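Filed under: Kitchen Tips, Pantry & Dry Goods

Getting Dried Beans Right (Most of the Time)

I cook a lot of beans. Between the cold months and a household that will eat chili until the pot is scraped clean, I go through bag after bag, and I've made pretty much every mistake there is to make. A few of you wrote in after my November soup post asking how I get mine creamy without ending up with mush, so I've pulled my notes together.

Buy them where they sell fast

Old beans are the number one reason for beans that stay hard. They look fine in the bag and then you simmer them for four hours and they're still chalky in the middle. I get mine from the bulk bins at Damwood, where the turnover is quick, and I write the month on a piece of masking tape and stick it on the jar. Anything that's been sitting for more than a year gets used for pie weights. (Yes, I have a lot of pie weights.)

Pick them over

Pour a cupful at a time onto a light-colored plate and push them across with your finger. You're looking for pebbles, clods of dirt, and shriveled ones. I skipped this for years, until my friend Nerys Morgan bit down on a stone at my own table and had to see her dentist. I pick them over now!

Soak in something roomy

Dried beans swell to more than double, so a pot that's heaped with them dry is going to need help. Split them between two pots, or move them to the biggest bowl you own, before you add any water. Cover them by a good three inches. I put in a tablespoon of salt per pound of beans — it softens the skins, and I've never had salted beans stay tough on me.

Overnight is easiest. I start mine at 9 p.m. when I'm doing the dishes and drain them after breakfast. If your kitchen runs warm, put the bowl in the fridge so they don't start to bubble and smell funky.
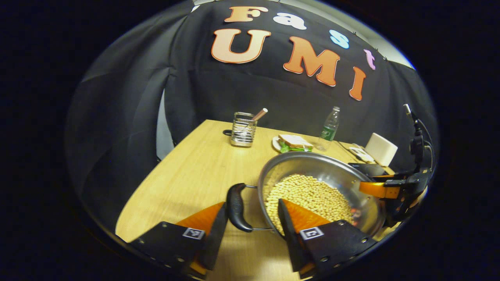

The quick soak, if you forgot

Bring the beans and plenty of water to a boil, let them go for 2 minutes, then turn off the heat, put the lid on and walk away for an hour. Drain, rinse, carry on as usual. The texture is a little less even than with the long soak but in a chili I can't tell the difference.

Cooking

Fresh water, half an onion, a bay leaf, a glug of olive oil. Boil hard for ten minutes and then turn it way down. (For red kidney beans, that hard boil is a must, and please don't skip it and go straight to the slow cooker.) You want a lazy bubble here and there. A rolling boil knocks them around and the skins split.

Keep tomatoes, vinegar and lemon out until the beans are tender. Acid slows everything down, and I once served dinner at ten at night because I got excited and threw the canned tomatoes in early.

Start tasting at 45 minutes. Taste five beans, from different spots — one soft bean proves nothing. Rocío Carrillo taught me to blow on a spoonful and watch for the skins to curl back, and I still do it every time.

Storing what's left

Cool them in their own liquid, then into the fridge for three or four days. For the freezer I fill pint containers and leave an inch at the top, with enough broth to cover. And save the extra broth! It's wonderful in soup, or for cooking rice.

Got a bean trick of your own? Leave it in the comments, I read them all.

Contact | Privacy | All text and photos copyright of the author | Back to top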